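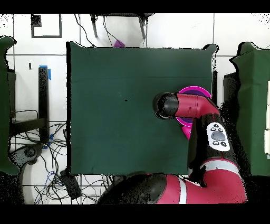

Tissu vert foncé et bol magenta sur la table

Indemnisation après inondation : dossier déposé en septembre, toujours rien

Posté par wostatside, le 12 février 2024

Bonjour, ma maison à Godby a pris 40 cm d'eau en septembre. Un agent est passé faire le relevé des dégâts, mais je n'ai pas eu de copie. La mairie me renvoie vers l'assurance, qui me demande le relevé. Qui doit le fournir ?

okabe47
C'est le service qui a fait la visite. Envoyez un courrier recommandé avec l'adresse du bien, la date du passage et le numéro de dossier si vous l'avez. Chez nous, à Zondberg, la copie est arrivée en 14 jours. Prévenez aussi l'assureur par écrit que le document est demandé, et joignez vos photos et les factures des meubles perdus. S'il refuse d'avancer sans le relevé, demandez-lui d'envoyer son propre expert.

riverain_bas
Pareil ici, 4 mois d'attente. Bon courage.

perrine_z
Regardez si l'agent vous a fait signer une feuille. Le numéro est en haut à droite, moi je l'avais rangée avec les papiers de la voiture.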